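Home | News | Programs | People | Archive | Contact

Winter Garments, Sorted and Returned to Use

05/11/2024
By the Ridgeway Newsroom

The cold-weather clothing program at Ridgeway House enters its busiest period each November. Lyle Wojcik has directed it since the Brernia and Ilen offices were merged, and he now oversees the intake, inspection and folding of every padded coat, vest and jacket that residents hand in before the first frost.

Last season the program handled 1447 garments. Wojcik attributes the figure to a change in procedure. Staff once worked at long tables in the Flisel Annex, where slick outer fabrics tended to slide to the floor. Much of the folding is now done at home, on an ordinary bed.

“A made bed is the best folding surface most people own,” Wojcik said. “A plush blanket has some grip to it. You lay a quilted jacket down and it stays where you put it.”

He asks staff to begin with the fastenings. Zippers are closed, flaps are pressed flat and pockets are emptied. The garment is then turned face down, and the sleeves, if there are any, are brought across the back.

“People want to roll a padded coat tightly and be done with it,” he said. “The filling suffers. It gathers at one end of the channel, and by January there is a cold stripe across somebody's shoulders.”

Dark garments receive a second inspection. Wojcik said that lint, worn stitching and small tears are difficult to find on black or navy fabric, and he recommends a pale or mixed-color background for the work.

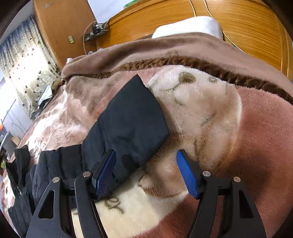
“Smooth panels show creases and quilted ones hide them,” he continued. “I look at the seams between the channels first — a single loose thread there can open the whole row.”

Of the garments received last season, 207 were set aside for mending. The remainder went directly to the shelves, stacked no more than six high. Wojcik intends to keep that limit this year, although storage at the Annex remains short and a request for additional shelving is still under review.

Garments may be brought to the Ridgeway front desk on weekday mornings through the end of the month.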